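Best way to clean a pink keepsake case without hurting the picture on the lid?

Posted by Chanida Wannasri, May 8, 2018

My aunt handed down a little pink case with a printed lid, the kind you keep earrings and wedding favors in. It has spent years in a drawer and the pink looks dull to me. I'd love to freshen it up, but I'm scared of rubbing the couple right off the lid!

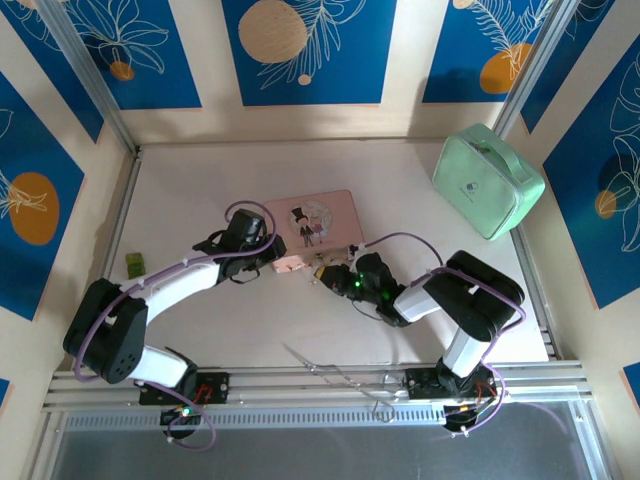 The case, lid closed. Top hat on the left.

The sides have a pattern too, so I can't just scrub those and leave the top alone. I have a bottle of Kirlow cleaner under the sink — too strong?

tumine34

Skip the bottle for now. I'd start with a soft dry cloth, then one barely damp with plain water, and try a side first. 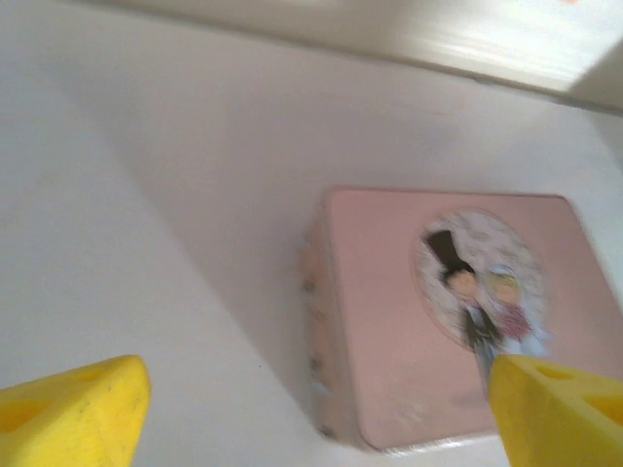

Go easy where the lid meets the base, too. Water creeps in there and sits, and I ruined the lining of a sewing box that way (still mad about it). Leave it open overnight when you're done.

Limusen

baby wipes. done mine with them for years

Thaweesak

No wipes on printed stuff, please! Mine went cloudy after 2 goes last August. I agree with the damp cloth — and if it still looks dull, I'd live with it.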